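## Site visit: hand-held gripper recording at Reinholz

Members of the automation group visited the Reinholz building on Tuesday afternoon to see how the Narnon project records manipulation data. The visit ran a little over its slot. Bindu Marar, who runs the recording floor, gave a short talk and then left most of the time for the stations.

Narnon does not teleoperate an arm to collect its demonstrations. An operator holds one gripper in each hand and does the task directly, with a camera worn at head height. The jaws have the same geometry as the ones fitted to the arm, so the finger positions carry over without a conversion step. Pose comes from the cube on top of each gripper. Its faces carry square fiducial markers, and the tracker needs at least one face in clear view to return a position. Two faces give a better orientation estimate, and the software weights them accordingly.

The household tasks drew the most interest. The project has 642 usable episodes so far, most of them kitchen work: moving mugs, handling cloths, opening drawers, loading a rack. An episode is one attempt at one task from a fixed starting layout. Operators are told to work at about half their normal speed and to pause briefly before each grasp, which makes the segmentation easier later on.
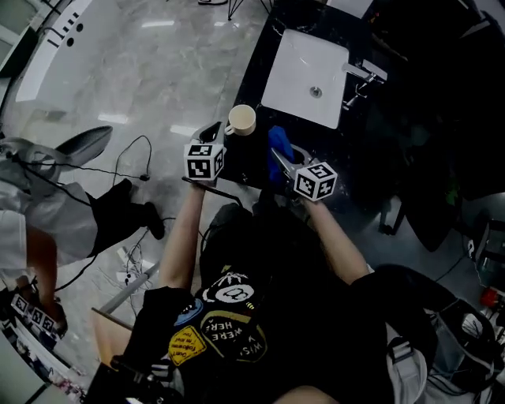
Cloth is the hardest category. A rigid object can be described by a single pose, but a folded cloth has no such shorthand, and two episodes that look alike to a person can differ a good deal in the joint data. Marar said the group had tried scoring cloth episodes automatically and had gone back to reviewing them by eye. Her reviewers mark the first contact, the closed grasp and the release, then reject anything where the fingers slip more than once.

Dark, polished surfaces are a separate problem. Reflections of the ceiling lights can be bright enough to upset the exposure, and marker edges wash out when the camera compensates. Narnon locks exposure at the start of each session and repeats the calibration if the lighting changes. We asked whether matte covers had been considered. They had, but the project wants surfaces of the kind found in real kitchens and has accepted a higher rejection rate to get them.

The grippers are wired. A battery version built on a Zurus controller was tested in April and dropped when clock drift between the left and right units grew too large over a long session. With cables, both units share one clock and the timestamps need no correction. The cost is that operators have to watch their feet, and turning all the way around is discouraged.

After the break we were shown playback on the arm. The policy was trained on the mug episodes only. It completed the pick and place from the standard layout in 8 attempts without a stop. With the mug turned so that the handle faced away from the arm, it hesitated above the rim and had to be reset. Marar put this down to thin coverage of that handle position in the training set, and more episodes are planned.

Several of us wanted to know the operator time per usable episode. The figure is not being released yet. The same goes for the grip force calibration, which was developed with Brondska and is covered by their agreement.

Members who would like the marker layout files or the calibration notes should write to the group secretary. Reinholz has offered a second visit for those who could not get a place. It will cover the same stations, with more time set aside for arm playback, and closed-toe shoes are required on the recording floor.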